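Packing and Sorting Assistants Wanted (part-time, 2 positions)
Honkanen workshop, ground floor

Honkanen is a small company which sends out household goods and spare parts to customers by mail. We are looking for two persons who will help us at the packing tables in the afternoons.

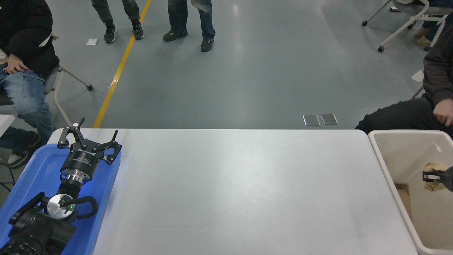 The work starts as soon as we find the right people, and the first contract is for four months. After this we talk together about how to continue.

Your tasks will be:

- sorting returned goods into trays and bins
- separating paper and cardboard from the other packing material
- packing small orders and checking them against the list
- keeping the tables clear and the floor swept at the end of the shift

You do not need experience. We teach everything in the first two shifts, and Tuulikki Pesonen will work next to you during this time. It is more important for us that you are careful with your hands and that you ask when something is not clear. Some orders are fragile and a hurry does not help them.

You should be able to stand for a longer time, although chairs are available and many of the sorting tasks can be done sitting. The hall has a concrete floor and it can feel cool in January, so please bring a warm jacket and closed shoes with a good sole. Sandals are not allowed — also not in summer.

We speak English and Finnish at work. One of the languages is enough.

The pay is 1180 euros per month before tax, for almost 20 hours a week. The shifts are agreed two weeks before. Students are welcome, and we try to respect your exam times if you tell us early.

To apply, please write a short message to Desmond Nguyen-Tran. Tell us who you are, which afternoons are possible for you, and when you could begin. A long letter is not necessary. The last day for applications is March 12, 2022. We invite people for a visit already before this date, so that you can see the hall and try the work for one hour.

Questions about the contract are answered by Ville Manninen at the office.

Contact | © Honkanen | Back to top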